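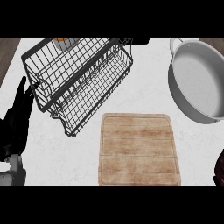 Povilas Stankevičius asked after last week's class why a course on household water use spends a whole session on the kitchen sink when the toilet and the shower use more. He wanted to know if the time would be better spent on those two.

It is a fair question, and these notes start with it. Toilets and showers are mostly fixed by the equipment. Once a household has put in a low-volume toilet and a decent shower head, there is little left to measure except how often and how long. The kitchen sink is different. Two households with the same faucet and the same number of people can use very different amounts of water, and the reasons are found in how they cook and wash up.

Session 5: Water at the kitchen sink

Reading for this session: the Grudov packet, part 3, and the short piece by Joana Serrano on shared kitchens. Bring your meter sheets.

1. What we mean by kitchen use

For this course, kitchen use covers water drawn at the kitchen faucet and water drawn by a dishwasher if there is one. It does not cover the ice maker in a refrigerator or a garden tap that happens to be plumbed off the kitchen line. If your building has one of those, note it on the sheet and leave it out of the total.

Kitchen use falls under four headings:

Drinking and cooking. Small in volume and steady from day to day.
Food preparation. Rinsing vegetables, thawing, soaking beans. Varies with the season.
Dishes. Usually the largest share.
Cleaning. Counters, floors, the sink itself.

Hot and cold are recorded separately where the plumbing allows it. Heating water costs money, so a small change in hot water can matter more on the bills than a larger change in cold.

2. Washing by hand

There are two basic methods. In the running method the faucet stays open while each item is scrubbed and rinsed. In the basin method the items are washed in standing water and rinsed afterward, either in a second basin or under a short flow.

The running method uses water in proportion to time. To estimate it, you need the flow rate and the minutes the faucet is open. Measure the flow rate yourself with a marked pitcher and a watch. Do not take it from the label on the faucet — the label gives a maximum at a set pressure, and few homes have that pressure.

The basin method uses water in proportion to the size of the basin and how many times it is refilled. Greasy pans raise the number of refills. Scraping plates first lowers it. Order matters too: glasses, then plates, then pots.

Air drying on a rack uses no water and needs no further entry. Items that get rinsed a second time before use should go on the sheet as a separate line. Students often forget this one.

3. Dishwashers

A machine uses close to the same amount per cycle whether it is full or half full, unless it has a load sensor. What we want to know is the amount per item, so record the cycle chosen and how full the machine was. Rinsing before loading is counted under hand washing. In the Fokia building study, pre-rinsing was the single item residents most often left off their first set of sheets, and the second set had to be collected with a reminder printed at the top.

4. Worked case

The Berkadeo apartments have one water meter for the building and separate meters on the kitchen lines of three units. Over the recording period the kitchen lines of those units together drew 1237 gallons. One unit, where only one person lived, drew 192 of them.

Subtract to get 1045 gallons for the other two units. We can't divide further from these figures alone. We would need each meter reading, the number of people at home, and the number of meals cooked. Abdelkrim Ouali's group will present the full sheets, and the class will work out use per person and use per meal. Expect the two measures to rank the units differently.

5. Common errors on the meter sheets

Reading the last dial when it is between two numbers: take the lower one.
Mixing gallons and cubic feet. Write the unit on every line.
Leaving a day blank when no one was home. Enter the reading anyway. A change on an empty day points to a leak.
Estimating from memory at the end of the week.

For next time

Keep the sheet for your own kitchen and mark which washing method was used after each meal. If you share a kitchen, one person should do the readings. Sneha Grewal has the spare pitchers and can lend them out after class. The units from Espinoza use metric meters, so anyone working on those should have the conversion table with them.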